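Zorusau Evaluation Group
Minutes of the review meeting, 2023-02-06

Item 1. Minutes of the January meeting
Accepted with one correction: the trial agreement with Prirley covers the hand-held gripper kit and its data export software. It does not cover the robot-side mount, which is priced separately.

Item 2. Gripper kit, trial report
Quyên Triệu reported. The kit is offered by Prirley in two versions, the basic set at 1373 and the full set at 1654, both before tax. The full set adds a hard case, a spare pair of finger pads and a second year of software updates. The optics are the same in both.

The trial used desk items only. Small, light objects with curved sides were given priority, as these are the parts the Gener line will have to handle first. The computer mouse was kept as the reference object for grip width and pad contact.

Points raised in discussion:
Trigger travel is long. Operators with smaller hands reported fatigue before the end of a session. Prirley has offered a shorter lever at no charge.
The wide-angle lens keeps the object and the work surface in view together, which the group considers adequate for alignment. Text on objects is not reliably legible, and labels should not be used as cues.
The export tool stops at 4000 clips per project. Splitting a project is possible but loses the shared calibration file. Prirley to be asked for a fix or a written workaround.
Pad replacement takes a hex key and a few minutes. The manual omits the torque value.

Item 3. Comparison with the Hứa service
Hứa does not sell hardware. It collects demonstrations at its own site and delivers the processed set. Turnaround is good, but object changes after sign-off are billed as a new order. The group preferred to keep collection in house and will hold the Hứa quotation open until it lapses.

Item 4. Decision
Purchase of 2 basic sets recommended, subject to written confirmation of the shorter lever and the missing torque value. Triệu to place the request. Spare pads to be ordered as a separate line.

Attachment to Item 2

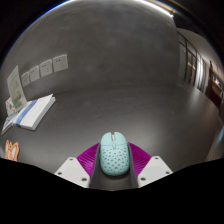
Reference object: computer mouse, held between the finger pads.
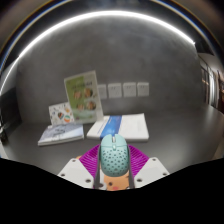 Comment received on the draft minutes, from Prirley: The clip limit applies per project file and will be raised in the next release. We would ask that the minutes list it as a known limit of the present version. The torque value will be sent with the revised manual, and the shorter lever can ship with the order.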